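4.3 Checking the Vinuseo success figure

The Ratetti planner ships with a claimed success rate of 49 out of 50 on the desktop disassembly task. Treat that figure with suspicion until you have your own. It was scored with the case in one fixed position.

1. Lay the tower on its side with the side panel off and the inside facing up.
2. Load the Cisetti task file and set the speed to 10 per cent.
3. Run the approach step only. The gripper should stop above the processor socket without touching the board.

Caution: keep one hand on the stop button. The planner reports "clear" from its own model of the case, and the model knows nothing about cables.
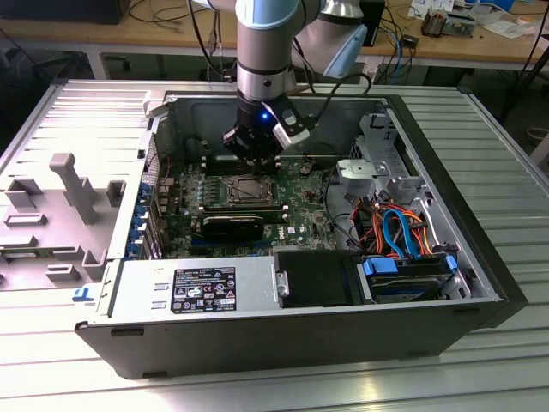

4. Move the tower a little and repeat step 3. Do not re-teach the start pose between runs, or you will be measuring your own patience.
5. Log every run, including the ones you stopped by hand. The Lagos results left those out, and we have not been able to match them.

Note: a run where the log says "done" is not a success. Look at the part. If it is still in the case, write down a failure.

6. Stop at 100 runs. With fewer, we would not trust a difference between two planner versions, whatever the summary page says.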